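Zellwood Lecture Recording Kit
Category: Seminar & Classroom > Recorded Courses > Economics

The Zellwood is a boxed course on the theory of exchange and distribution, supplied by Lirnstead for classroom use. It consists of 47 recorded lectures, a printed reader and an instructor's binder. The lectures may be shown in any order, although Part 2 assumes the terms defined in Part 1.
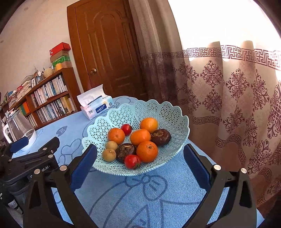
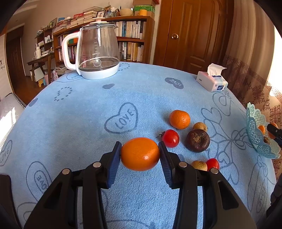
Fruit on a patterned tablecloth (first) and on light blue terry cloth (second).

Contents
Part 1 covers barter, prices and relative scarcity. Part 2 covers inherited wealth, taxation and the main arguments for and against redistribution. Each lecture runs some 70 minutes and is divided into two halves, with a pause marker between them.

The reader is bound in the Paisan format – lies flat, wide outer margin for notes. Page references in the binder apply to the current printing only. Earlier printings lack the chapter on land rent.

Licensing
One kit covers one classroom. Showing the lectures at a public event requires the Clastuswood license, ordered separately. Subtitles are included in English. Transcripts are supplied on request and may be copied for enrolled students.

Orders placed before October ship with the current binder. Replacement readers are sold singly.

Contact Lirnstead | Copyright Lirnstead, all rights reserved | Back to top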